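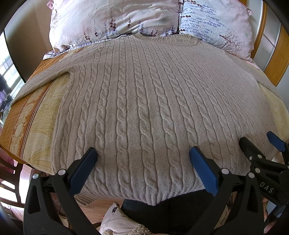 A knitwear repair service that began at a kitchen table in Kerslake will move into the former post office at 2421 Garkach Road in April, its owner said. Nikola Grgić, who runs the business under the name Sater, has signed a lease on the ground floor and plans to take in sweaters, cardigans and blankets over the counter for the first time. Until now customers have mailed their knits or left them at his house, where he lays them out on a bed to check them before any work begins. A light gray cable-knit with a ribbed crew neck, its left sleeve folded across the front and a few pale threads sticking out near the collar, is typical of the sweaters that reach him.

"People see a loose thread and they reach for the scissors," Grgić said. "Then they send it to me with a hole."

He said cable knits make up the largest share of his work in the colder months. Loose ends are drawn through to the inside with a fine hook and secured there, and a collar that has started to come apart is picked up stitch by stitch and knitted again in matching yarn. If no close match can be found, he asks the owner to choose between two or three near shades before going ahead.

The new shop will have a front counter, a long table for laying garments flat and a back room for washing and drying. Grgić said the table was the first thing he ordered. At home the bed has been the only surface wide enough for a full-size sweater with its sleeves out, and everything has to be cleared off it by evening.

Sater will open 4 days a week, from 10 a.m. to 5 p.m., with one later evening to be set after the first month. Small repairs such as pulled threads and single holes up to the size of a dime will start at $40. Larger jobs, including replaced cuffs and rebuilt elbows, will be priced after the garment has been looked over. There is no charge for an estimate.

Most small repairs should be ready in 3 weeks, Grgić said. Work that needs yarn ordered from outside will take longer — he said the longest wait last winter was for a dark green wool that had been out of stock at both of his suppliers.

Customers are asked to bring knits in clean. Hand-washed items should be dried flat on a towel and folded for the trip, because a heavy sweater carried on a hanger can stretch at the shoulders. Anyone who has found moths at home should seal the garment in a plastic bag and say so at the counter, so it can be kept apart from other orders.

The shop will not take leather, fur or machine-made lace. Grgić said he would also turn away sweaters that have shrunk and matted in a dryer. "I can fix a hole, but I can't unfelt a sweater," he said.

The building has been empty since the post office moved its counter to the Finidport shopping center. The landlord has replaced the front windows and is repairing the step at the entrance, and a ramp on the parking lot side is due to be finished before opening. The second floor is still available for rent.

Grgić also plans to hold a mending class one evening a month, starting in the summer. The first will cover darning socks and closing small holes in plain knitting, with cable patterns left for a later session. Students will need to bring one item to work on and a blunt needle. Yarn will be supplied, and places will be limited by the seating at the long table.

Mail-in orders will continue. Packages already on their way to the Kerslake address will be collected and brought to the new shop, and customers with repairs in progress do not need to do anything. Those who would prefer to pick up in person can write their order number and "hold for counter" on the form that comes with the estimate.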